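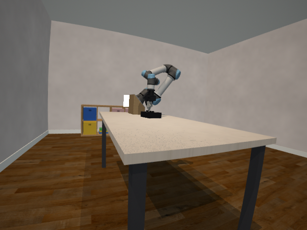

Teaching a robot arm to push a slider (and learning I have no patience)

So Isamu Minami got me into this. He'd been going on for weeks about the simulated room he and Katsuhiko built for the Kawaguchi project, and I kept saying sure, sounds fun, and then one evening in May he sent me a login and a note that said "you drive, it learns." That was the whole manual.

The idea is simple enough. You take over the arm with a hand controller, you do the job yourself through it, and everything you do gets saved. Do it enough times and the software (ours is called Endunik, don't ask me why) has something to copy. The job this time is a control box with rows of little sliders. Go down, get the fingers on either side of one handle, push it along its slot, let go, back off. My four-year-old nephew could do it in one second with his thumb.

My first try took me five minutes and I ended up with the arm pointing at the ceiling.

What got me was the wrist. I move my own hand without giving my wrist a single thought, and then suddenly I'm in charge of every bend in a robot's arm and they all want to go at once. If I twisted the controller even a tiny bit, the gripper tilted and the fingers came in crooked. Katsuhiko's advice was to rest my elbow on a pillow. I laughed, and then I went and got the pillow, and I've used it ever since!

The other thing is where everything sits. There's this great long table and all of it lives down at the far end – the arm, the brown block, the white panel. From the room view I feel like I'm trying to thread a needle from across a restaurant. I complained to Isamu and he said that view is for getting close, and for the last little bit I should switch.

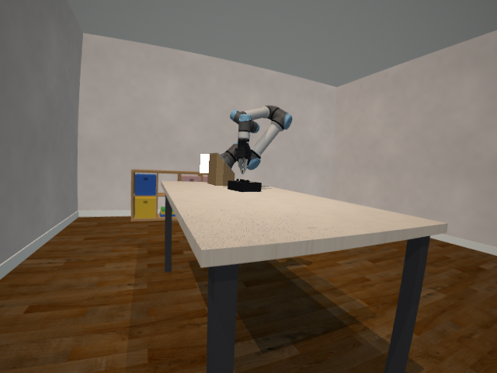
Room view. Elbow up, wrist pointed straight down, fingertips hovering just above the black part. I try to get to a pose like this before I switch cameras.

You get a feel for it after a while. I come in high, I get the fingers pointing straight down, and I stop. I take a breath (really, a full one, Isamu says he can hear it over the call) and then I go down slowly. If you don't stop first you carry all that wobble down with you, and the recording has it forever. The robot can't tell that the wobble was me being nervous. It'll just learn to wobble.

I found that out from my first batch. I did 20 runs, very proud of myself, and Katsuhiko trained on them overnight. Next morning we watched the arm do the task on its own, and it came down over the box, paused, drifted left, drifted back, and only then went for the slider. That's me! That's exactly my dithering! I've never been so embarrassed by a machine. We threw out the whole batch and I started over.

The second batch I did almost entirely in the close view once I was down there. It looks odd at first, all round and bulgy like looking through a door peephole, and the gripper blocks a good piece of what you're trying to see. But you can tell which slot you're over, and the light-colored handles stand out nicely against the black. The markings between the slots are just mush, so I go by position. I call the top one "top one." Very technical.
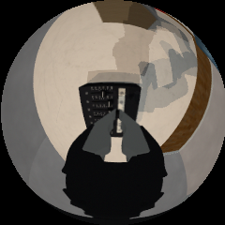
Close view. There's a handle in the middle of the top slot, and another one down a row and farther right.

The shadows bugged me for a while too. There are some big branchy ones up to the right of the box, and I kept reading them as something I was going to bump into. Vidar Rønning, who came on the call to check my settings, told me to use them: pick a shadow that belongs to the gripper and watch it while you lower. I'm still not great at that. I mostly watch the fingertips.

Where it stands now: run number 3883 in the shared log is mine, and it's my favorite. Straight down, one push, straight back up, no dithering at all. The copied version still comes up short on the push about as often as I'd like it not to, and Katsuhiko thinks I'm letting go too early. He's probably right, I do get excited at the end.

Next batch I'm going to count to two before I open the fingers. Isamu also wants me to start from messier positions, with the arm off to one side, so it doesn't only know how to begin from my nice tidy pose. I'm going to need a better pillow.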